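DIY wedding centerpieces in one afternoon

Posted 2024-03-16

Quick one today, we have an April wedding to prep and my hands smell like stems. Lots of emails asking how to do your own table flowers without losing your mind. So. This is the way we do it at Odel when a couple wants to help, and the way you can do it in your kitchen.

What you need

Flowers, obviously
Floral snips (not kitchen scissors, they crush the stem)
Clean buckets
Low vases or cups, one per arrangement
Clear waterproof floral tape
Flower food
A cooler room, no direct sun

Step 1. Pick the colors first

Before you order anything. Three colors max, and one of them should be green. People come in with a board of 200 saved pictures and every one is a different palette. Pick three you love and delete the rest.

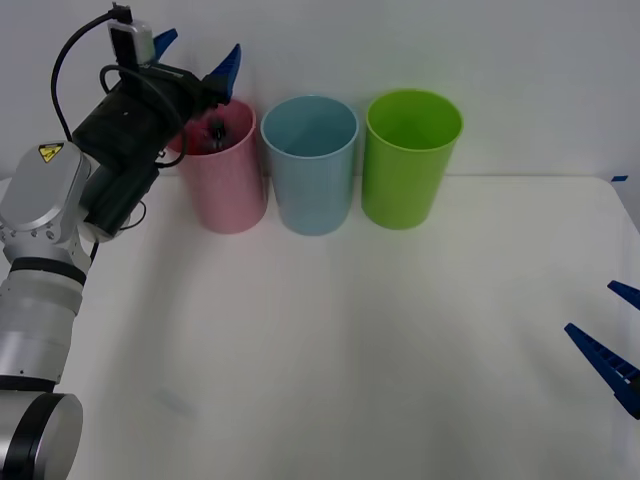
Color is where most of the arguing happens, so do it early and do it with the actual linens in front of you. Screens lie. Lay out the napkin, a ribbon, a bit of the bridesmaid fabric if you can get it. If you want brights, try them next to each other before you commit, pink beside pale blue beside lime green like these cups, and see if you still like it after lunch. Softer wedding? Keep one of the three and go cream for the others.

Step 2. Order

Count your tables, add one spare. For a low centerpiece figure 3 big focal blooms, a handful of smaller ones and two or three stems of greenery. Roses, ranunculus, lisianthus, stock. All easy. Skip hydrangea for your first try, it sulks.

We get our greens from Maksymiv and most of the roses through Ondport. Both will sell to the public if you order a full box. Have it delivered two days before, not the morning of. Please.

Step 3. Condition everything

The boring part. Don't skip it. Strip every leaf that would sit below the water. Cut half an inch off at an angle. Straight into a clean bucket with cool water and flower food. Mix by the packet, ours is one sachet to 1000 ml. Leave them overnight. Roses will look tight and sad, thats fine, they open.

Step 4. Set up your table

Clear it completely. Wipe it down. You want more space then you think.
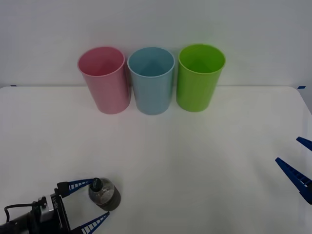

A plain white table and a plain white wall to work against.

Bucket of flowers on your left, vases in the middle, trash bag taped to the table edge on your right. Flip it if you're left handed. Put a towel on the floor.

Step 5. Build

Tape a grid over the mouth of the vase, two strips each way. Fill with water to an inch below the rim. Greens first, to make the shape, letting some hang over the lip. Then focal blooms, off center, at different heights.

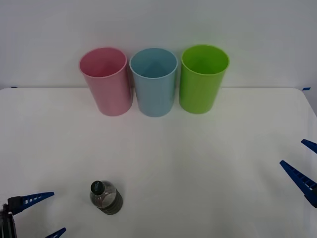
Then the small stuff in the gaps. Turn the vase as you go, guests see it from every side. Keep it under 12 inches tall or people can't talk across it. Make one, put it where you can see it, copy it for the rest. They won't match exactly. Fine.

Step 6. Move them

Pour out half the water, pack snug in a shallow box with rolled towels between, top up at the venue. Drive slow. We use the divided crates from Plinico but a wine box works too.

Questions in the comments, I'll get to them Monday.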